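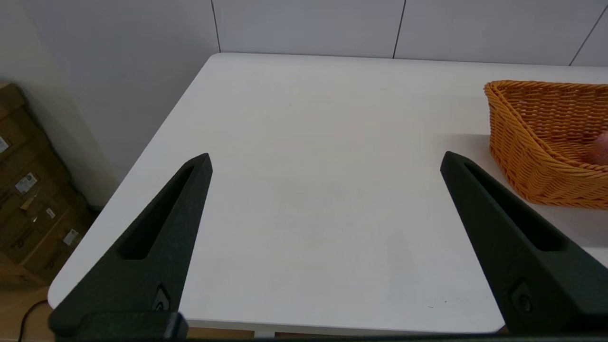
5 Oct 2019
By Habibur Nanayakkara

Print this page | E-mail this page

Every autumn somebody asks me how to get a cheap game code without being stung, and every autumn I start by saying that most of the "deals" are no such thing. Before you buy anything, get a sheet of paper and somewhere to lean. A plain white tabletop with nothing much on it suits me, as I lay out my price notes side by side and can see at once when two shops are selling different editions under the same title. I'll use Kollmont as the example all the way through, because its listings are a mess and you'll meet most of the traps in one go.

Step 1. Find the real starting price

Open the publisher's own page and write down what the standard edition costs today. Ignore any crossed-out figure next to it. On reseller sites that crossed-out price is very often for the deluxe edition, or for launch week, or for nothing I have ever managed to trace. When a shop says 80 per cent off, ask what it is 80 per cent off of.

Step 2. Check what you are being sold

Read the whole title of the listing, including the dull bit at the end. With Kollmont I found the base game, the Merkumska expansion sold alone (useless without the base game), and a bundle of both, all using the same cover art. I nearly bought the expansion by mistake. The seller's answer to complaints was that it was "clearly stated", and so it was, in grey text under the button.

Step 3. Check the region

Look for the words "region free" or a list of countries. If you see neither, don't buy. A code that only works in another part of the world is no bargain, and I don't advise using clever software to get round the lock. People will tell you it's fine. They won't be the ones writing to support when your account is frozen.

Step 4. Look at the seller, then look again

On a marketplace like Flusora you are buying from a person or small firm using the site, and the site's logo tells you very little about them. Click the seller's name. One I looked at had 1,250 ratings and a near-perfect score, which sounds lovely until you sort by newest and find the last 10 are all about codes that had already been used. Sort by newest every time. I wouldn't touch anyone with fewer than 200 ratings either, though I admit that's a figure I picked for myself.

Step 5. Go as far as the payment page and stop

Now compare the total with the one you wrote down in step 1. Service charge, card charge, "buyer protection" already ticked: untick that last one and read what it covered. On my go the saving shrank to around 3 pounds. For that I'd sooner buy from the publisher and be able to ask for my money back.

Step 6. If you still want it

Pay by a method that lets you dispute the charge. Redeem the code straight away, even if you don't mean to play for weeks, and take a screenshot of any error message before you close it. Keep the order e-mail.

Readers have written in to say that Xavier, the price tracker, does all this for you. I've tried it. It missed the region lock on two listings and didn't include fees, so I use it to see whether a sale is due and nothing else. Kollmont was cheaper on the publisher's page last November than at any reseller I checked, and I expect it will be again.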